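Home Journal Visits Recipes About Contact

A Morning Among the Soap Makers at Najjar

I have been promising to write up the Najjar visit ever since I got home, and the notebook has been sitting by the kettle with a bar of their laurel soap on top of it, scenting all the pages. So let me finally get it down while I can still read my own handwriting.

Najjar holds an open day every spring at its works outside Bromard, a small town at the far end of the bus line, past the reservoir and a long stretch of apple orchards. I went with my old friend Zofia Kurek, and we very nearly missed the whole thing, as we had got off one stop too early and had to walk up the hill in our good shoes. It was a lovely walk, mind you. The orchards were bare but somebody was burning the prunings, and that smell stayed with us right up to the gate, where it gave way all at once to olive oil and something warm and green that I later learned was the laurel.

Mireille Geagea met us in the yard. She has run the boiling side of the works for many years and she is exactly the sort of person you want leading a tour, patient and funny and not at all bothered when people wander off to sniff things. There were a good many of us packed into the first hall and she simply raised her voice and carried on. She started with the oil, which comes in at the back and is left to settle before anyone touches it. I had always imagined soap makers wanted the very best oil, the kind you would put on a salad, but she told us that the later pressings, greener and rougher, make a harder bar that lasts longer by the sink.

The boiling itself goes on for 3 days. I had to ask her to repeat that, and she laughed and said everyone does. The fire is kept low, the lye goes in a little at a time, and in between the pan is stirred and tasted (yes, tasted! a tiny dab on the tip of the tongue, and please don't try it at home). The laurel oil goes in last of all, when the heat is coming down, or the scent would go straight up the chimney and the people of Bromard would have the benefit of it instead of the customers.
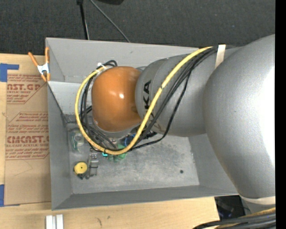

After the boiling comes the pouring, and this was the part Zofia had been waiting for. The soap is let out across a big flat floor lined with paper, where it spreads like thick green custard and is leveled off by hand with a long wooden board. Once it has firmed up enough to walk on, they score it into squares with a kind of rake that one person stands on and two others pull. Mireille asked who wanted a turn and Zofia's hand was up before the question was finished. She rode that rake the full length of the hall with her scarf flying and her lines came out quite crooked, and I have never seen her so pleased with herself.

Then upstairs, by a staircase that I would call steep and Zofia would call a ladder, to the drying lofts. I think I could have stayed there all day. The bars are stacked in tall round towers with gaps left between them so the air can move, row after row of them under the rafters, and the light comes in through slatted shutters that are opened or closed depending on the wind. The new bars are as green as spinach. The old ones have turned a golden brown on the outside, and when Mireille cut one in half for us with a cheese wire the green was still there in the middle. The batch we were standing beside had been poured in January and wouldn't be sold until it had seen out the summer and the fall.

It is very quiet up there. You can hear the pigeons, and the stamping going on below, where each bar gets the Najjar mark from a brass stamp and a small mallet. I had a go at that and my first bar came out upside down. They let me keep it.

Lunch was in the old cart shed and was brought over from Hakis, the bakery on the square, who had sent flatbreads with thyme, a lentil soup with lots of lemon in it, and trays of a semolina cake that I have tried to copy at home 2 times now without success. Mine goes gummy in the center. If any reader knows whether the syrup should go on hot or cold, please write and put me out of my misery. We shared a bench with a couple who had driven over from Sarkell to buy their year's supply, 40 bars, packed in an old suitcase between layers of newspaper. They swore by it for wool and for washing the dog.

The shop was a crush, as you would expect, but the line moved along nicely. I bought plain olive for the kitchen, the strong laurel for myself, and a bag of offcuts to grate for laundry, and the offcuts are such a good value that I wish I had bought a second bag. A word of advice from Mireille about storing it: keep the bars unwrapped in a drawer with your linens and don't leave them standing in a puddle by the tap, or all that patient drying goes to waste.

We caught the late bus down with our bags on our knees, and the driver asked if we had been up at the soap works, which I suppose he could tell from the other end of the aisle. Zofia slept most of the way. I am going back next spring, in flat shoes, and I have already told her she is not getting the rake again until I have had my turn.

Posted March 4, 2026

Contact | All text copyright the author, please ask before reprinting | Back to top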